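Notebook – sim pick-up task, September, 4:40 pm

Picked up where Nadine left off on the lid task for the class project. Her branch is called Melis, mine is Nerow, and the two are still not merged. Worked in Nerow today so I wouldn't break her scoring script.

Changed the approach height first. The old value had the fingers closing too high on the knob. Lowered it in small steps and reran with seed 2143 each time so the start pose stayed the same.

Next, the step limit. It was 3000, left over from the stacking exercise. Left it alone for now. Nadine wants it shorter, but I'd like to see where the slow runs end up before we cut them off.

Friction on the finger pads is back to the default. I had raised it last time and forgot to write it down – sorry to anyone who tried to match my results.

Saved a view from the wrist camera at step 17, before the close command:

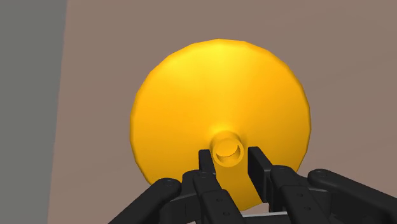
Nerow, seed 2143, step 17. Fingertips on either side of the knob, left one nearer.

The gap on the right is wider than on the left, so the lateral offset needs a look. Could be the camera angle, could be the target point on the lid model. Check the model origin first, it's quicker.

To do:
Print the knob center and the gripper center at step 17 and compare.
Ask Nadine if Melis uses the same lid file.
Rename the log folder, it still says Bandance.
Merge before the class demo.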